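How to pack a parcel that survives the post

Every parcel begins its journey in the hands of someone who cares about it. After that it is on its own. I send out pottery seconds for the Florkum market stall, and my early efforts came back as gravel, so what follows was paid for in mugs.

What you need

A box, strong tape, plenty of paper, a marker pen and a surface you don't mind scratching. Kitchen scales are handy if your post office queue is anything like mine.

Step 1: Pick the right box

People choose a box that fits the thing exactly. Snug is lovely for pyjamas and fatal for crockery. You want 3 cm of space on every side, more for anything with a handle or a spout. Old boxes are fine if the corners are still stiff. If you can push a corner in with your thumb, so can the sorting office.

Step 2: Wrap each item by itself

Two mugs wrapped together are two mugs planning to hit each other. Stuff the hollow parts first, then wrap the outside until the thing has lost all recognisable shape. Newspaper works, though the ink comes off on white glaze and your customer gets to read the football results backwards.

Step 3: Fill the gaps

Put a layer of crumpled paper in the bottom, then the items, then more paper down the sides and over the top. Close the flaps and give the box a gentle shake. If it rattles, open it and add more. If the lid bulges, take some out, or the tape will spend the whole trip trying to leave.

Step 4: Weigh it before you tape it

My scales give up at 500 g, which has taught me to use small boxes for small things. One parcel came to 516 g and I took out paper until it behaved. The bowl inside did not survive my thrift. Pay the extra. 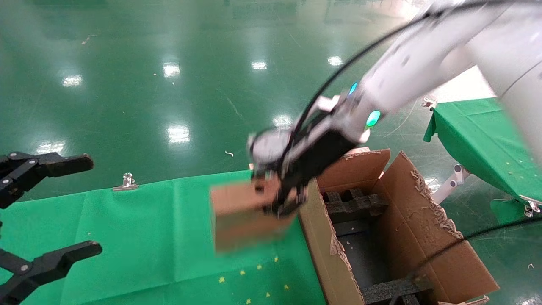
Step 5: Tape and label

Run tape along the middle seam, top and bottom, then across both ends so it makes a letter H. String looks charming and gets caught in machinery. Write the address on the largest flat side, clear of the seams, and put a second copy inside - labels do fall off. Cross out any old address, or your parcel may go home to the shop it came from.

Writing "fragile" on the box does no harm. I still do it, in capitals, in the same spirit as touching wood.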